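Fluoride varnish in primary schools: progress report, February

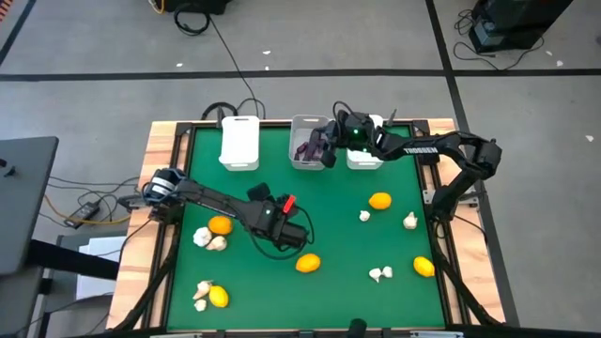

Green-covered table with three white bins along the far side.

This report covers the second period of the Skenus grant. The work is going on in the schools of Kisbridge and in the two villages, Sanna and Pulla, which joined us after the first period.

By the end of the period we had received signed consent for 307 children. Of these, more than 200 have got the first layer of varnish on the molars. The others will be visited before the spring holiday. In Pulla we started later than we planned, as the school changed its timetable and we had to agree on new mornings with the teachers.

At each visit the dental nurse also looks for early decay in the back teeth and writes down if the child needs to see a dentist. We saw that many parents did not answer the first letter. We made it shorter and translated it into two more languages, and the answers came faster after that. The letter is attached to this report — please tell us if you want a different wording about the grant.

We ordered 900 toothbrushes with small heads. They were delivered in good condition, but 10 boxes of toothpaste had the adult strength of fluoride and were sent back. The supplier has replaced them without cost.

The spending is a little under the plan, mostly on travel. We ask for permission to move this money to a second visit in Sanna, where the need for fillings is higher than we expected.

Next period: second layer of varnish in Kisbridge, first visits for the rest of Pulla, and a short evening meeting for parents about sugar in drinks.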